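Eat lunch away from your keyboard

126 shares | 15 comments

Monday, November 23, 2020

I worked for six years in an office in Warkia where lunch happened at the desk. People ate with one hand and scrolled with the other. In July the company put a plain white table by the window and asked us to use it. Most of us complained. I was wrong to.

A meal needs a place of its own, even a small one. When I eat at my desk I finish without noticing and go looking for a snack an hour later. At the table I bring a bowl and a spoon, and I eat until I'm done.
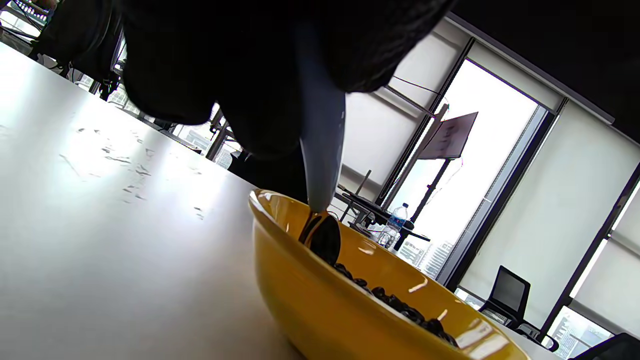 The bowl matters more than you'd think. A deep one with some color to it makes a handful of fruit look like food somebody meant to eat. I bought mine at Zollolora and it lives in my drawer. Plastic tubs do the job, but they make lunch feel like an errand.

The usual objection is time. Fine — take 15 minutes. Another is mess, and it's a fair one. A shared table gets crumbs and smudges, and someone has to wipe it. Keep a cloth in the kitchen and wipe your own spot when you get up. Crumbs on a table are a lot easier to deal with than crumbs in a keyboard.

I don't think a company has to spend 2000 dollars on a break room. One table and a few chairs will do. Then the managers have to sit there too, or the rest of us will go back to our desks.

200 likes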